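Bench Helper Wanted, Staltness Repair Room (part-time, paid)

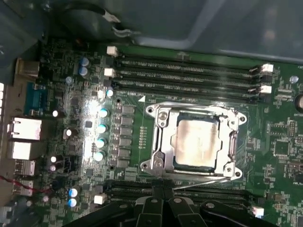 A desktop motherboard with its processor in the socket and the four memory slots above it empty.

Do you like taking things apart and (mostly) getting them back together again? We'd love to hear from you!

The Repair Room is the workshop side of Lolico, a small nonprofit that fixes up donated household goods and passes them along to families, students and anyone else in Staltness who could use a hand. We started out with lamps and toasters on a folding table, and over the years we have grown into a proper shop on Fisthorpe Street, with a sewing corner, a bicycle stand and a computer bench that always seems to have a line of desktops waiting for it. Last year we sent 1,000 items back out the door, everything from box fans to bread machines, and we'd like to do even better this year.

We are looking for a bench helper for 13 hours a week, spread over 2 afternoons and one evening. The evening is our open repair session, when neighbors bring in their own broken things and sit down with us while we poke around inside them. It gets noisy and there is usually cake. If you enjoy talking with people while you work, you'll have a wonderful time.

Most of your hours will go to checking in donations, cleaning, testing, writing up tags, and helping our senior repairers with whatever is on the bench that day. You'll also keep the parts shelves in order, which is a bigger job than it sounds (we own a truly remarkable number of drawer knobs).

You don't need a certificate or a degree. We do ask that you're comfortable with a screwdriver, can lift 27 pounds, and don't mind asking questions when you're stuck. Some experience with sewing machines would make us very happy, as our sewing corner is short-handed at the moment. Spanish is a plus. We'll teach you electrical safety testing in your first month, and you'll be paid for the training time.

The shop is on the ground floor, with a step-free entrance from the parking lot behind the Mac Suibhne Building. The number of the bus stop and a map are on our Visit page.

To apply, send us a short letter telling us about something you've fixed, or tried to fix, along with the afternoons you're free. A resume is welcome but you can skip it if you don't have one handy. You can also drop your letter off at the front counter any time we're open. Applications close at the end of June, and we'll write back to everyone who applies.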